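How to fit a bridle to a young horse

Start with the horse tied in a quiet place and the headcollar fastened round its neck. Lay the bridle against the side of the head before putting it on, and set the cheekpieces to the same hole on both sides. 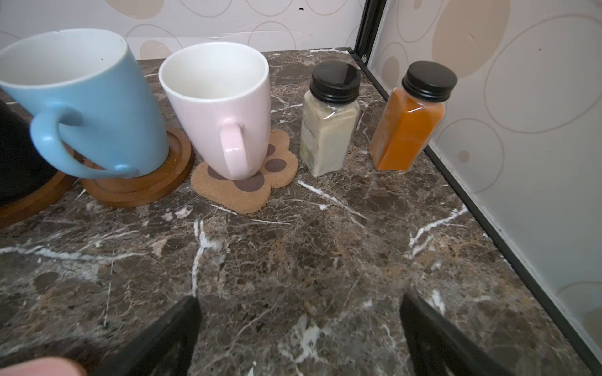 Stand on the near side. Hold the headpiece in the right hand and guide the bit with the left, pressing a thumb into the corner of the mouth if the teeth stay closed. Bring the headpiece over one ear, then the other.

Check the browband next. It should lie flat below the ears and must not pull the headpiece forward.
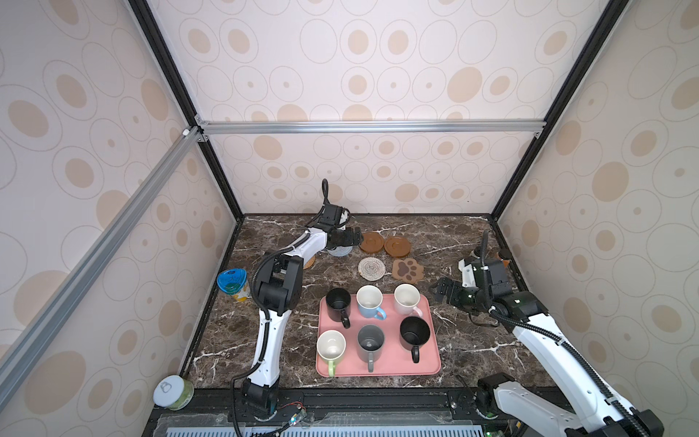 Fasten the throatlash so that 4 fingers fit between it and the cheek. A cavesson noseband should take 2 fingers at the front of the nose, measured on the bone - a gap at the side tells you very little.

The bit should sit level, with no pinching at the lips. Toivo Honkanen starts his youngsters in a plain Vadura snaffle and leaves the reins off until they stand quietly. 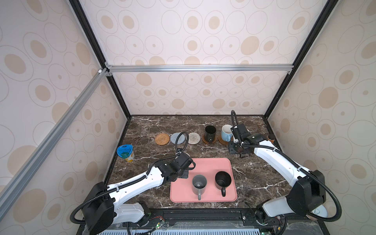
Patterned wall panels and dark marble counter.

Leave the bridle on for a few minutes in the first lesson.
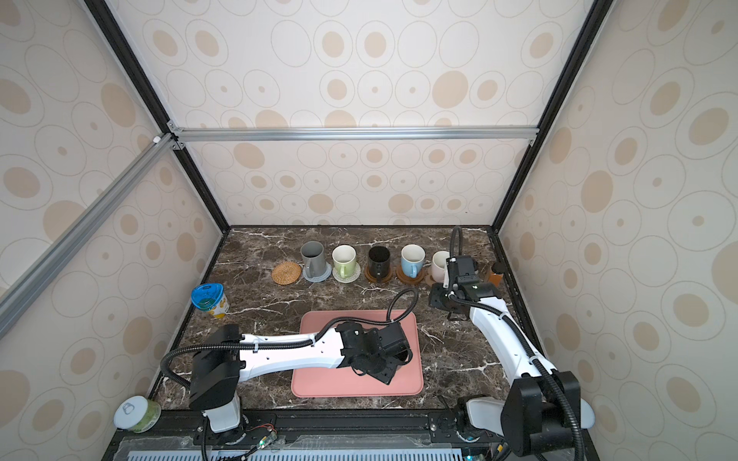
To remove it, undo the noseband and throatlash, then lower the headpiece slowly and let the horse drop the bit. Recheck all the holes after 28 days, as new leather stretches.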